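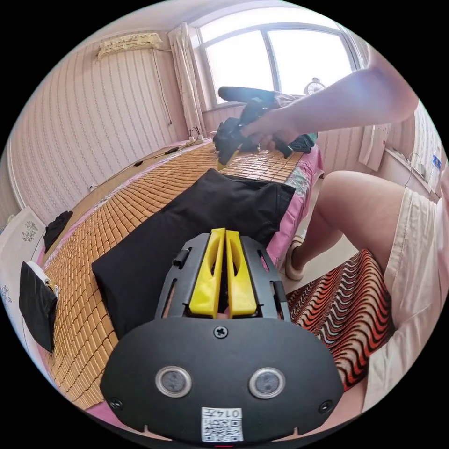 By the staff of Brisonska Monthly
July 11, 2026 | Home & Town

The apartment blocks on the east side of Losau were built for winter. The walls are thick, the windows face south wherever the street plan allowed it, and the heating pipes run through every room, including the hall closets. In December this works very well. In summer the walls take in heat all day and give it back after dark, and a bedroom on the top floor can be warmer at eleven at night than it was at four in the afternoon.

There are 595 apartments in the east side blocks. Few of them have air conditioning. The wiring in the older buildings will not carry it without an upgrade, and the rules on what can be hung from the street side of a building are strict. So people in Losau have gone on doing what people did before, which is to arrange the house, and above all the bed, for the heat.

Most of the methods are old, and several are good.

The first is to treat the windows like valves. They are opened late in the evening and left open all night, then shut before the sun reaches them, along with the shutters or blinds. Visitors find this strange. A dark, closed room at ten in the morning looks like the home of someone who is ill. But the air inside was collected at five, when it was cool, and it will stay cooler than the street until well into the afternoon if it is left alone. The mistake people make is opening up again at noon for a breeze. The breeze is warmer than the room.

Outside shutters do more than curtains. Once sunlight has passed through the glass, the heat is in the house, and a curtain can only hold it near the window. Many of the Losau blocks lost their shutters when the window frames were replaced, and residents have made up the difference with reed screens, awning cloth, and in a few cases bedsheets pinned to a line across the balcony.

The second method is to change the bed itself. A thick foam mattress is comfortable in winter for the same reason it is miserable in July. It surrounds the body and keeps the warmth in. Some families put the winter mattress away and use a thinner one stuffed with cotton. Others lay something firm and smooth over the top. Mats made of small linked tiles, in bamboo or wood, are sold for this at the Saturday market in Birberg from late spring on. They feel cool when you first lie down, and the gaps between the tiles let some air pass under the sleeper. They are hard, and they take a week to get used to. People with long hair complain that the joints catch it. The usual care is a wipe with a damp cloth and an hour or so of airing out of direct sun, and they should be stored rolled up, never folded.

Sheets matter less than the stores suggest. Linen dries fast and is stiff enough to stand off the skin a little. Plain cotton in a loose weave is nearly as good and costs far less. What does not help is a high thread count, which makes for a dense cloth. An old sheet, washed thin, is better on a hot night than a new one.

The third method is to move. Beds that stand against an outside wall in winter can be pulled to the middle of the room in June. Children sleep on the floor, where the air is cooler, and think of it as a treat. In the villages above Birberg, at 2,000 feet, there are still houses with a sleeping porch on the north side, screened on three sides and just wide enough for two cots. The nights there drop to 61 degrees even in a bad week. Down in Losau, a night that gets as low as 73 is now thought of as a good one.

Porches went out of use as families put in bathrooms and needed the space. Somogyi, a small building firm that works on both sides of the valley, has been asked to restore a handful of them in the last few years. The work is simple carpentry, apart from the floors, which have often rotted where rain blew in. Most owners want the screens done in a finer mesh than the original. Finer mesh keeps out smaller insects and also cuts down the air, and some have asked for the old kind back after one summer.

Water has its place too. A cool shower before bed helps some people and wakes others up. A damp towel hung in a doorway lowers the temperature of dry air passing through it, but in humid weather it only makes the room feel closer. Wetting the feet and wrists costs nothing and works for about as long as it takes to fall asleep. A fan in the window should blow outward if the air in the room is hotter than the air outside, with another window open on the cool side of the apartment to feed it.

Supper moves as well. On the east side the ovens are used early in the day or not at all, and by the middle of summer the evening meal is mostly cold soup, bread, cucumbers, and cheese. It is eaten late, on the balcony or down on the benches, and the benches stay full until the bedrooms upstairs have had time to cool.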